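体育 > 校园与青少年 > 访谈

守门员要先学会站着不动
与Skerkodard中学女子手球队教练的谈话

1999年6月10日

Skerkodard中学的女子手球队这个赛季得了联赛第四名。对于一所在山里的学校，这个成绩不坏，可是教练一开始就告诉我，她不太想谈名次。她想谈守门员。她自己打过十一年守门员，先在Sendora的俱乐部，后来在Drestik，膝盖受伤以后回到家乡当体育老师，到现在已经带了九年的队。

我们谈了差不多一个下午，中间她两次出去接电话，一次是关于球衣，一次是关于五月那场比赛的裁判费。我把谈话整理在下面，次序有一些改动，因为她常常回到前面的话题。

我首先问她，为什么一支十四个人的队伍里有三个守门员，别的学校一般只有两个，有的只有一个。

“因为我不喜欢求人，”她说，“有一年我们只有一个守门员，她在Wuisan的客场扭了手指，我只好让一个边锋穿上长裤站到门里去。那个孩子很勇敢，但是她每次看见球来就闭眼睛。我们输了十七个球。回来的路上谁也不说话，我也不说。第二天我就去低年级找人。”

她找人的办法很简单。她不看谁跳得高，也不看谁的手臂长。她让学生们面对墙站着，她在后面把球扔到墙上，球弹回来，学生要用手或者用脚去碰。多数人会往后退，少数人会往前走半步。她要的就是往前走半步的人。

“个子当然有用，”她补充说，“我不会骗人说个子没有用。但是十三岁的时候矮，十六岁的时候不一定矮。往后退的习惯，我花两年也改不掉。”

现在的第一守门员就是这样找到的。她当时练体操，对手球没有兴趣，来体育馆是为了等同学一起回家。教练请她试一次，她试了，然后问明天几点。教练说，这个学生的腿特别软，低球她可以把脚放到门柱旁边，上身仍然是直的。缺点是她太着急，对方还没有出手，她已经动了。

“对方的射手最喜欢这样的守门员，”教练说，“你动了，她就等你。她在空中比你多一点时间，只是一点，但是够了。所以第一年我只教她一件事，就是站着。她很生气，她说她在家里也可以站着。”

我问她，“站着”怎么练习。

她从椅子上站起来给我看：脚与肩同宽，重心在前脚掌，手在头的两边，肘部稍微弯。射手从七米的地方做动作，可以真的射，也可以不射。守门员在球离开手以前不可以动。如果动了，这一次就不算，重新来。开始的时候，一节课里面差不多每一次都要重新来。到了第二个学期，教练站在旁边已经不用开口，守门员自己会说“我动了”。

“她自己说出来的那一天，我很高兴，”教练说。“我没有告诉她我高兴。我那时候应该告诉她的。”

关于表扬，我们谈得比较久。教练承认，她在头几年对守门员太严格，对场上的队员反而比较客气。她认为原因在她自己：她看守门员，就好像看从前的自己，每一个错误她都认识。有一位家长曾经很直接地向她提出这个问题，她当时不接受，过了一个假期以后接受了。现在她给自己定了规矩，比赛以后的第一句话不可以是批评，如果她没有好话可以说，就先说别的，例如问对方饿不饿。

这个赛季里最难的一段是去Drestik打客场。从Skerkodard过去，来回一共422公里，路有一半是山路，学校的车没有暖气。她们早上五点半出发，到了以后只有四十分钟可以热身。体育馆里坐了656个观众，这个数字是对方的工作人员通过广播念出来的，她的队员听了以后互相看。

“在我们这里，如果来了六十个人，我们已经觉得很热闹，”她说，“我的队员从来没有听过这样的声音。她们听不见我，我也听不见她们。上半场我喊暂停，要用两只手。”

上半场她们落后六个球。中间休息的时候，她换了守门员，让第二守门员上去。第二守门员十五岁，话很少，比赛以前总是把鞋带解开再系上。教练说她换人的理由并不高明，只是觉得第一守门员的耳朵已经满了。第二守门员连续挡住了两个七米球，队伍追到只差一个球，最后输了两个球。

我问她，输了以后车上的气氛是不是又和Wuisan那一次一样。

“完全不同，”她说，“她们唱歌，唱得很难听，一直唱到加油站。司机请她们停一停，她们停了五分钟。”

不过换人也带来了麻烦。从那场比赛以后，两个守门员都不知道谁是第一。教练原来以为这是好事，竞争可以让两个人都进步。结果两个人都变得小心，训练的时候不愿意试新的动作，怕做错了被看见。第三守门员年纪最小，反而最放松，她想怎么扑就怎么扑，有时候扑到球网里面去。

教练用了三个星期才决定怎么办。她把两个人叫到一起，说从现在到赛季结束，主场由一个人先守，客场由另一个人先守，不管上一场发生了什么。她说这个办法从战术上看是笨的，有几位同行也对她这样说。但是两个守门员睡得好了，这是她们的母亲告诉她的。

“同行们有道理，”她说，“如果是成年队，我不会这样做。成年队的守门员领工资，她可以睡不好。”

谈到这里她去接第二个电话。回来以后，她主动说起了钱。手球在这个地区并不富，学校每年给球队的钱够买球和付裁判，不够付车费。这个赛季的车费一共是3756，队员们在学校节日上卖汤和旧书，付了其中的一部分，其余的由俱乐部联合会先垫着，秋天要还。她希望明年和Sendora的学校同一天去Drestik，两个队坐一辆车。Sendora那边的体育老师原则上同意，问题是两个队在路上要不要互相说话，她笑着说，这个还没有谈好。 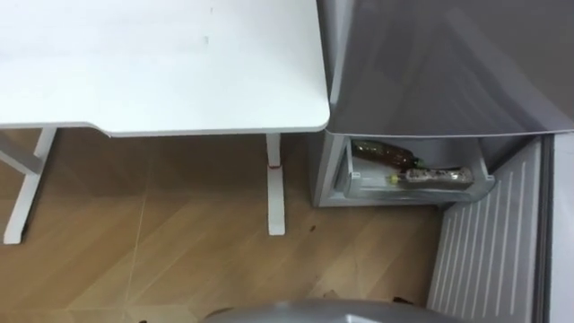

她还想改变一件事，就是守门员的记录。联赛的表格上只写谁进了球，不写谁挡住了球。所以她自己记。她有一个本子，每次射门记一行：从哪里射，高还是低，守门员先动还是后动。这个赛季她一共记了428次射门。她说这个数字不完整，有两场比赛她忙着和裁判说话，下半场没有记。

我请她从本子里说一个让她意外的结果。她翻了几页，然后说，她的守门员最弱的地方是左边的腰部高度，她原来以为是右下角。腰部高度的球看起来容易，手嫌低，脚嫌高，两个都去，两个都到不了。她自己从前也是这样丢球的，当时的教练总是说她懒。

“我那时候相信他，”她说。“我相信了很多年我是懒的人。现在看本子，三个女孩子都在那个地方丢球，她们当中没有一个是懒的。”

因此夏天以前的最后几次训练，她只练这个高度。她把一根旧绳子横着拉在球门中间，射手必须射到绳子的上下一个手掌以内。射手们抱怨，说这样的球比赛里没有人会射。她回答说，对面的学校如果聪明，也会有一个本子。

我问她，男队的教练是不是也用这些练习。她说借过一次绳子，后来没有还，她又买了一根。

在谈话的后面一部分，我们说到受伤。手球守门员受的伤和别人不同，外面看不出来，主要在肘和胯。球打在伸直的手臂上，一次没有关系，几百次以后关节就会疼。她要求三个守门员都戴护肘，训练也戴。最小的那个觉得护肘不好看，把它塞在袜子里带来，又塞在袜子里带回去。教练后来说，没有护肘就不能进球门，只能去和边锋一起跑步，问题当天就解决了。

至于头部，她的规定更严格。如果一个队员在训练中故意或者不小心把球射到守门员脸上，训练停下来，所有人坐下，守门员自己决定什么时候继续。不许别人问她“好了没有”。这条规定是从Drestik学来的，她在那里打球的时候，有一位老队员坚持这样做，年轻的队员都觉得太慢，浪费时间。

“我那时候也觉得慢，”她说，“后来我被打中了一次，坐在地上，谁都不催我，我就不觉得慢了。”

下个赛季第一守门员要毕业。她想去Sendora读护理，那边的俱乐部已经请她去试训。教练没有替她做决定，只告诉她，那个体育馆的地板很硬，要换一双厚底的鞋。第二守门员将会打主场和客场，最小的那个要学会不扑到球网里面去。教练已经在九月的课表旁边写上了那面墙的时间，星期几还要和篮球队商量。

我最后问她，有没有想过再站到球门里去，例如参加地区的老队员比赛。

她说膝盖不答应。然后她说，其实去年冬天有一次，体育馆里没有别人，她让第二守门员射她，射十个球。我问挡住了几个。

“三个，”她说，“有一个打在门柱上，我也算了。”

新赛季的报名表在学校体育组可以领取，交表的时候请附上医生证明。去Wuisan的友谊赛时间还没有定，定了以后会贴在体育馆门口。

标签：手球　女子　中学联赛　Skerkodard

已分享 12 次　|　评论 (4)

联系编辑部　|　版权所有，转载请注明出处　|　返回页首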